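Home | Questions | Tags | Users | Ask

Particle pool stutters every few seconds once I go past 200 emitters

Asked 30 December 2019

I'm writing a small 2D engine in C++ called Plunley, mostly to learn. The particle part has worked well enough since September, but I have now put it into a proper level and there is a hitch every 3 seconds or so. It isn't a crash and nothing is drawn wrongly. The whole game just pauses for a moment and then carries on.

What I know so far:

With 20 emitters I can't see it at all. With 85 I can see it if I look for it. With 200 it's bad enough that you miss jumps.

The profiler (I'm using Clakska, the free version) puts the time in my update function, but it doesn't break it down any further. Drawing is flat the whole way through.

Each emitter owns a std::vector of particles. When a particle dies I call erase on it. When an emitter has finished I delete it, and the level script makes a new one with new. The emitters all have the same lifetime at the moment, because I haven't got round to putting that in the level file.

I've tried turning off sorting, turning off the collision test, and building with full optimisation. The optimised build is better but the hitch is still there. I've also tried a different machine with the same result.

Is this just the cost of allocating memory, or am I doing something silly? I would rather not rewrite the lot if there is a small fix.

2 answers

Answer 1 (accepted)

It's two things, and you have more or less written them both down already.

The first is the shared lifetime. If every emitter is made when the level loads and they all last the same time, they all finish in the same update. So you do no freeing for a few seconds and then all of it at once, followed by all of the allocating. Put a small random offset on each lifetime and run it again. The total work won't change, but it will be spread out and you may find you can't see it any more. That is your small fix.

The second is the erase. Erasing from the middle of a vector moves everything after it down by one place. If a lot of particles die in the same update you pay for that over and over. Order doesn't matter to you if sorting is off, so copy the last particle over the dead one and call pop_back. Take care not to step the index forward when you do this, or you'll skip the particle you have just moved. 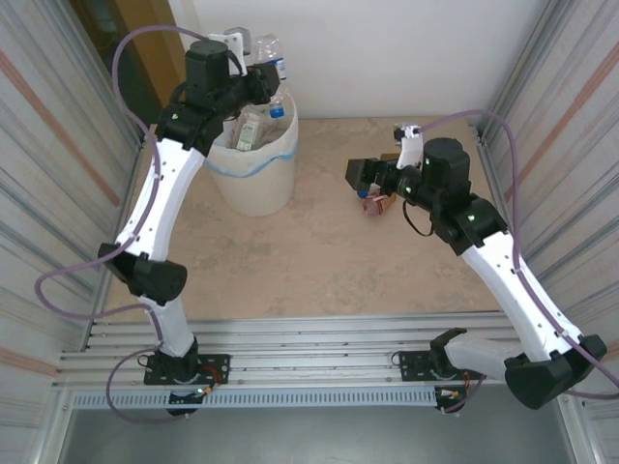
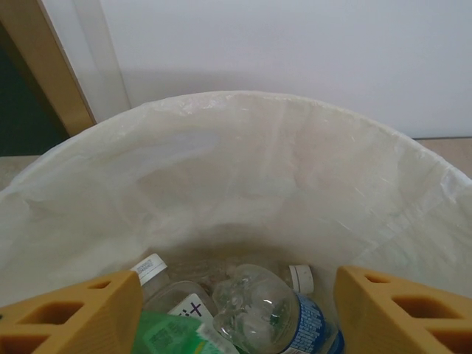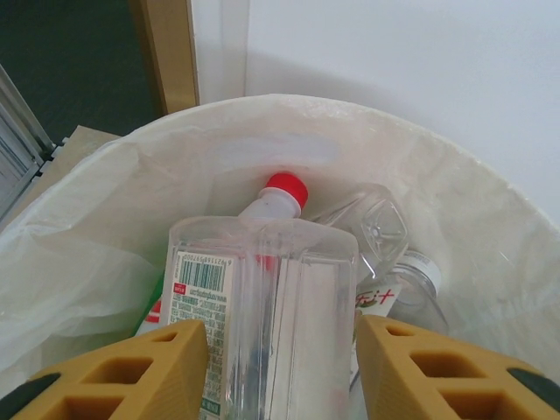

After that I'd look at who owns the emitters. Calling new and delete from a level script is fine for doors and enemies, but emitters come and go too often for it. Keep a fixed array of them in the engine, each with its vector already reserved to the largest size it will need, and a list of which slots are free. A finished emitter goes into the free list the way an empty bottle goes into a lined bin: dropping it in costs next to nothing, and the real clearing out is left until the level ends. When the script wants a new one it takes a slot, calls clear on the vector and sets the values again. clear doesn't give the memory back, so there is nothing to allocate the second time.

I did this in Trarkorer, my own engine, in one evening. The only part that caught me out was handles. If the script keeps a pointer to an emitter and the slot has been used again, it ends up steering somebody else's smoke. Store a slot number with a generation counter beside it, add one to the counter each time the slot is freed, and compare the two before you touch anything.

Do the random offset first and measure before you do the rest – you might decide to stop there.

Answer 2

Had the same with Dhanial on an old laptop. It was the debug heap in my case. If you start the game from the IDE it can still be switched on even in a release build. Run the exe from its folder and see if it goes away. Otherwise do what the other answer says. Also are you sure you need 200 emitters? I merged all my torches into one and it looked the same.

Contact us | Copyright 2019 | Back to top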